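2025-06-05, assembly board, bench notes

Picked this up again after leaving it alone since April. The question is still whether the Piltside board tells us anything about assembly skill or only about how well somebody remembers the Piltside board. I lean toward the second and nothing today moved me much.

Board is the white one, printed outlines, blue parts. I cleaned the face with a dry cloth before starting. Ndlovu's write-up says the parts "seat with light finger pressure." Light for whom? I tried the whole batch by hand first, 192 parts out of the two tubs, and set aside 6 that wouldn't go down without a shove. Three of those had a bit of flash on the bottom edge that came off with a fingernail. The other three look fine and still bind. I don't have a good explanation and I'm not going to write down a bad one.

Small pegs are the worst offenders. They stand up well enough when the board is level, but a bump to the table and they lean, and then you're measuring the table. I shimmed the near left leg with folded card. Better. Not fixed.

I also don't trust the printed outlines. People treat them as targets, and they are only ink. If the print is off by a hair relative to the plates, everyone who lines up by eye gets punished for doing it right. Need to check print against plate with the calipers on at least 5 boards, from different packs. 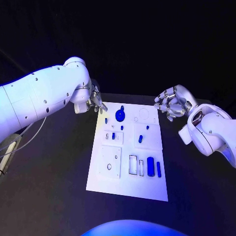
Ladi Usman disagrees about the outlines and wants that on record: the print is there so you know which part goes where, it was never meant for alignment, and anyone seating a peg should be going by feel against the raised plate. Fair as far as it goes. Ladi also thinks I'm making too much of the binding parts, and that a set with no stiff ones in it would be less like real work.

Maybe. But then I want the stiff ones marked and counted, so we know when we've been handed one. A random stiff peg is just noise in the times.

On the times: the Rirkden sheet has 919 entries in it now and I would not quote a single average from it. Half the rows don't say which board was used. Some don't say whether the clock started at the first touch or at the first part down. I started a new sheet with both columns and locked the old one.

Cloresis offered a replacement set with tighter tolerances. They said that about the last set too. I asked for a measured sample before we pay for anything.

Still to do:
Calipers on print and plates.
Paint dot on the stiff parts, underside only.
Find something better than card for the table leg.
Ask Ladi for the old start/stop rule in writing, if there ever was one.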